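Lunes, 30 minutos de descanso y escribo esto deprisa. Segundo finde del curso de reflexología con Rosalie Berchtold. Pies, pies y más pies. Me duelen los pulgares una barbaridad.

Lo mejor: el trabajo sobre el arco. Lento, sin apretar. Yo siempre aprieto demasiado, me lo dijo 2 veces. 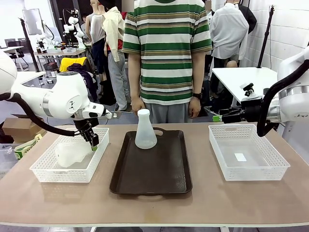
Y luego la parte de respiración, que me costó mas. Casi me duermo, la verdad. Apuntes: página 51 del cuaderno, repasar antes de octubre. Tambien practicar con mi hermana, si se deja.

El próximo módulo es de manos. Ya me he apuntado.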